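**Moving the old survey boat out of the Barbieri Building lobby**

posted by **gfarina**
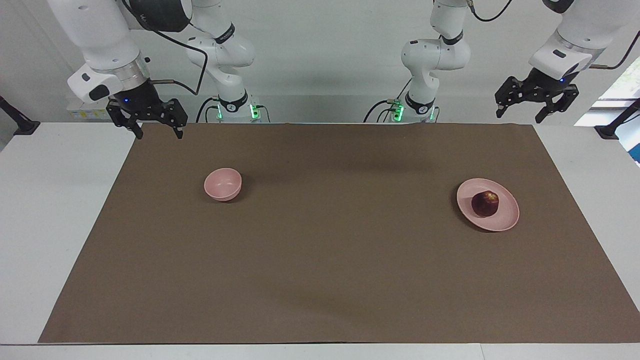
The department wants the wooden survey boat out of the Barbieri lobby before classes start in August, and I've been asked to collect opinions before the space meeting. For anyone who came after it went up: it's the 16-foot rowing boat used for the first depth soundings on Losel Lake. It has hung from the lobby ceiling as long as I've been on campus. The facilities office says the two rear hangers need replacing, and while it's down they would like to know if it has to go back up.

The options so far:

1. New hangers, same spot.
2. Loan it to the town museum in Skunville.
3. Put it in the storage building at the Womelberg field station.

The quote for new hangers is $2000. The museum would pay for the move but wants a five-year loan with an option to renew.

---

**mcosta_limno**

Option 1. Every first-year tour stops under that boat. If it goes to Womelberg it will sit under a tarp and mice will get into it, same as the old sediment traps.

---

**Brunello M.**

I'd go with the museum. They have a room with humidity control and we have a lobby with a door that stands open all winter. I was up on the lift the last time the hangers were checked and there are splits along two of the planks on the port side. Those weren't there when I started.

Also, most people who walk under it have no idea what it is. The label is the size of an index card and it's behind the recycling bins.

---

**mcosta_limno**

Then move the bins and print a bigger label. That costs less than a truck to Skunville.

---

**Brunello M.**

It doesn't fix the planks.

---

**e_vitale**

Retired faculty here, still on the list. Some history in case it matters to the meeting. The boat was bought secondhand by the college and used for four summers. The first chart of the lake was made from it with a hand line and a sextant, 672 soundings in all. The original notebooks are in the library, second floor, and can be seen by asking at the desk.

It was never meant to hang. It sat on two sawhorses in the basement until a dean saw it and wanted it in the new lobby. I was against it then because a boat should be supported along its keel and that one is carried by straps at two points. I'm not surprised about the splits.

If it stays, please put it on a cradle on the floor.

---

**gfarina**

Thanks, Evaristo, I didn't know about the basement. I asked facilities about a floor cradle just now. They say the lobby has to keep a clear path 60 inches wide to the side exit, and with the boat on the floor along the east wall we'd have that only if the display cases go. The cases belong to geology.

---

**sveva.g**

Grad student in geology. We would be fine losing the case nearest the stairs. It holds core samples that were relabeled wrong and we've been meaning to pull them anyway. The other two have the mineral collection and I don't think the department will give those up. I can ask.

How long is the east wall between the stairs and the second case? If one case is enough, this might be simple.

---

**gfarina**

I'll measure it this afternoon.

---

**Brunello M.**

I don't object to a cradle, but who looks at it after that? On the floor people will sit in it and leave coffee cups in it. The museum has staff for this.

---

**mcosta_limno**

The museum is open three afternoons a week and closed in winter. Our students won't go. I've taken classes there twice and both times had to call ahead to get someone to unlock the back room.

A low rail would keep people out of it. The shop could build one.

---

**e_vitale**

A five-year loan with an option to renew is a gift in practice. I have seen two instruments leave this department that way. If you do lend it, get the return date in writing and name who pays for the trip back.

---

**gfarina**

Measured. With the first case gone there are 19 feet of wall, so the boat fits with a little to spare at each end. Facilities will check the path to the exit against the width of the boat, which I couldn't do from the floor.

So I'll add option 4, floor cradle on the east wall with a rail, and take all four to the meeting. Brunello, could you send me what you have on the planks? I'd like someone who repairs boats to look at them before it's moved anywhere.

---

**Brunello M.**

Will send tonight. I still vote museum, please write that down.

---

**sveva.g**

Asked our chair. Yes on the case by the stairs, no on the other two. We need two weeks' notice to empty it.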